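Slide 6 — Open baskets and small loose stock (Thursday session, 10 minutes)

Start with the count. The Fletden supply room holds 583 line items, and 60 of them are small consumables: crayons, bands, rings, clips. Those 60 caused most of the misplacements in the August audit.

Point to the baskets first, then the unsorted items. Leave both up while talking.
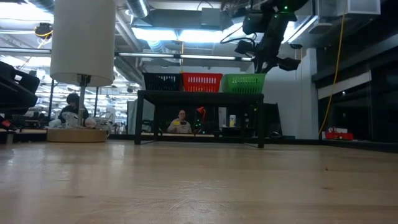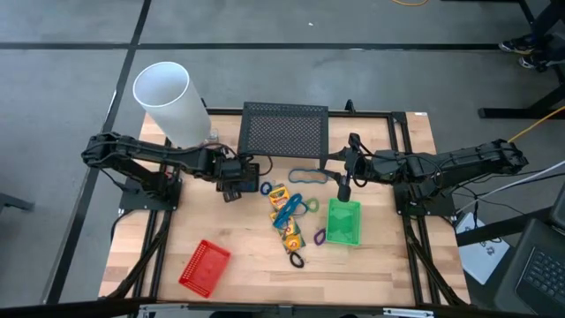

**Jornance**
Storage and Labelling Lead, Brolasow

Colour is the first sort key. Black, red and green baskets side by side can be told apart from across a room, before any label is readable. Keep the order fixed from left to right.

Slotted sides: contents are partly visible, airflow is good, dust falls through. The drawback is that small items can fall through too. Check slot width against the smallest item before assigning a basket.

Crayon boxes go in flat, one layer, printed face up. Bands and rings go in a separate basket — mixed in with cartons, they drape over the boxes and hide the print. Sort rings by colour only if the users ask for it by colour.

Pause for questions on basket size.

Costing, if asked: the Čierny site relabelled 1,071 positions using the same colour key. No new shelving was bought. Labour figures are in the handout, page two.

Next slide: label height and lettering.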